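Erura project: progress report to the Intarasuk fund
Reporting period: spring to September

1. Open day at Gredcombe

The main activity of this period was the open day, which we had promised in the work plan for the second half of the year. It was held in our hall at Gredcombe from 10 in the morning until 5 in the afternoon. We counted 506 visitors at the door. In the application we wrote that we hoped for 300, so we are satisfied with this number, but the hall was too full after lunch and some families went home without seeing the robot from near.

The program had two parts. In the large room there was a talk of twenty minutes, repeated each hour, with slides about how the arm is controlled. In the small room the arm was working on a table, and the visitors could stand behind a rope and ask for a task.

For the tasks we used simple plastic cups and dishes in strong colors, on a table of light wood. We chose them after the trial in Pliltley, where the visitors at the back could not follow what the arm was doing with gray metal parts. A small camera on the wrist of the arm sent its view to a screen on the wall. 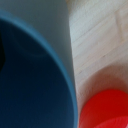 The arm made 80 attempts to pick up an object during the day. We did not prepare a fixed order, the visitors decided which object comes next. Most attempts were successful at the first time. The failed ones were mostly in the last hour, when the sun came through the west window and we had no curtain. We stopped the arm 2 times with the emergency button, once because a child passed under the rope and once for a noise in the base, which was a loose screw in the table.

Many visitors asked if the arm decides by itself. Our staff answered this in different ways, and afterwards we found that this was confusing. We have now written one page with common answers, and all staff will read it before the next event.

2. Costs

The open day cost 1,955 in total, including the rent of chairs, the printing and the transport of the arm from Pliltley and back. This is inside the budget line for public events. The receipts are sent separately.

3. Next steps

We will buy a curtain for the west window and a second screen, so that people in the large room can also see the table. We would like to ask for visits by school groups in the mornings, in smaller numbers. For this we need to move a part of the travel budget to staff hours, and we kindly ask for your agreement before the end of October.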